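Ticket: Recipe scaler turns small amounts into enormous ones
Product: Stutivo recipe cards, blog plan
Opened: May 9, 2020
Status: Open again

What I was trying to do
Publish a recipe for banana and oat breakfast muffins. It makes twelve. There is a button that lets readers double it, which I switched on in October and have regretted at intervals.

What happened
Pressing "x2" changes 1 tsp of baking powder to 1,000 tsp. The bananas double nicely. The oats stay where they are, presumably in shock. A reader wrote to ask if I was sure, which was polite of her.

What I have tried
1. Cleared the cache. No change.
2. Retyped the ingredients by hand in case I had pasted in something odd. Baking powder now 636 tsp. I suppose that counts as progress.
3. Switched units from metric to cups and back again. Milk went from 240 ml to 3,000 ml and has stayed there.
4. Turned off the Wevcombe theme and used the plain one. Same numbers, uglier font.
5. Deleted the card and started again. Worked for one muffin recipe and broke the flapjacks.

Reply from support
Thank you for getting in touch. Please check that your amounts are entered as numbers and not as words. Could you also try the card in another browser?

My reply
They are numbers. I have tried three browsers and my sister's tablet.

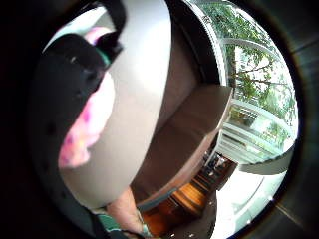
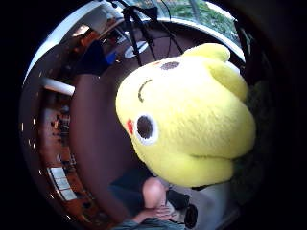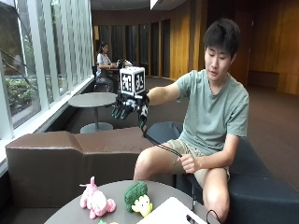 One more thing I noticed last night. The fault only turns up when an ingredient has a note in brackets after it, such as "1 tsp baking powder (level)". Take the brackets out and doubling gives 2 tsp, like a sane kitchen. The oats have brackets too, "(rolled, not jumbo)", and they begin doubling once those are gone.

So I can get round it, but I have almost 3,000 readers on the mailing list and a lot of old recipes full of brackets. I like brackets. I don't want to go through the lot by hand if a fix is on its way.

Could you tell me whether it is, and meanwhile how to hide the "x2" button on every card at once? The help page says Settings, then Display, and there is no Display.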